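Ticket: Label printer skips every second label after update
Product: Urnix Label Desk
Status: Solved
Opened by: Kirsten Hallgrímsson
Assigned to: Szymon Kozłowski

Kirsten Hallgrímsson, 10th January
Hi all! First off, I love this program and we use it all day long at the Ristthorpe seed library. Since we moved to the new version, though, the printer feeds one good label, then one blank, then one good, and so on to the end of the roll. It's a Satero desktop printer on USB. Our labels are 40 mm wide and 30 mm tall with a small gap between them. The test label from the printer's own button comes out perfect every time, so I'm guessing the trouble is on the computer side.

What I've tried so far:
Turned everything off and on again
New roll, same supplier
Different USB cable
Ran the gap calibration from the printer menu (passed)
Printed the same file from my old laptop with the old version – no blanks at all!

Szymon Kozłowski
Thanks, Kirsten, that laptop test is a great clue and saves us a lot of poking around. Could you open Page Setup and tell me what it says under Label Height and Gap? Please read me the numbers from the program, not from the box the labels came in.

Kirsten Hallgrímsson
Height 30, gap 2. Those match the roll. I measured it with a ruler too, just to be sure.

Szymon Kozłowski
Good. Next one: go to Printer, then Properties, then Media, and see if Media Type says Gap, Mark or Continuous. While you're in there, check if "Feed after job" is ticked.

Kirsten Hallgrímsson
Media Type is Gap. "Feed after job" is ticked, and I don't remember ever ticking it. I cleared it, pressed Apply and sent 14 labels of the climbing bean sheet. Still every other one blank, but now the last label stops in the right spot for tearing, so that's a nice little bonus.

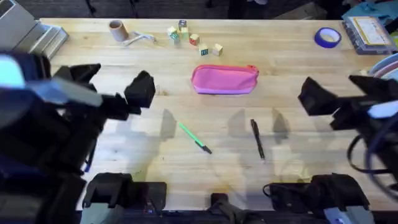 Þórarinn Toft had the same alternating blanks on two machines and wanted to know if the template had been made in the old version, as his only behaved once he saved it again under a new name.

Kirsten Hallgrímsson
Yes! All our templates are old ones, some of them go back to the November before we even had a proper catalog. I made a brand new template with nothing on it but the word "bean" and it printed with no blanks. Then I opened the old bean sheet, saved it as "beans new" and printed that. No blanks either. I am so happy right now.

Szymon Kozłowski
Wonderful, and thank you, Þórarinn. I can repeat it here now. Old templates carry a hidden page break after each record, and the new version obeys it where the old one skipped over it. Saving under a new name drops the break. Plain Save keeps it, so please use Save As.

Kirsten Hallgrímsson
Is there a way to do the whole folder in one go? We have a lot of tomatoes – a LOT of tomatoes.

Szymon Kozłowski
There is! Tools, then Convert Templates, pick the folder and leave "Keep originals" ticked. The converted copies go into a subfolder with the same names.

Kirsten Hallgrímsson
Done, and the tomatoes are printing as I type. Please close this one, and thanks again to you both!

Status changed to Solved by Szymon Kozłowski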